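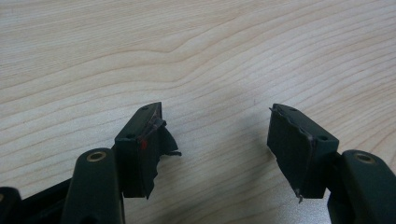

Wood-grain tabletop, light finish.

Search this repository
Go to file

Prarkau: Supplier Conduct Clauses, Coded

Prarkau is a table of clauses taken from supplier codes of conduct. Each row holds one clause and the codes given to it. It is meant for people who study how firms pass labor, safety and environmental duties down to the companies they buy from.

Contents

The current release has 4000 clauses from 683 codes of conduct. All source texts were public when collected. Codes shorter than one page were left out.

Fields

- `clause_id`: unique key, never reused
- `doc_id`: key of the source document
- `sector`: one of 14 values, listed in `sectors.csv`
- `duty`: labor, safety, environment, bribery, or other
- `force`: must, should, or may
- `remedy`: what the buyer says it will do after a breach; blank if the text is silent
- `text`: the clause as published, line breaks removed

Coding

Satish Sengar and Mihret Feyisa coded every clause separately. Where they differed, Carleen Rutherford made the final call, and the row is marked `settled = 1`. The coding rules are in `rules.md`. A clause that names two duties is split into two rows with the same `doc_id`.

Known limits

Only English texts are covered. Large retail buyers are over-represented. The table records what a code says and has no data on audits, fines or ended contracts. `remedy` was added in version 5, and older rows were coded for it in April by one person only.

Do not use `force` to rank firms. Drafting style varies a good deal between law offices, and "should" is often used where a contract elsewhere says "must".

Contact

Send corrections to Paora Tautahi with the `clause_id` in the subject line.

Related

Gulano: grievance channel survey
Verhoeven: community spending reports
Zindero: board charter texts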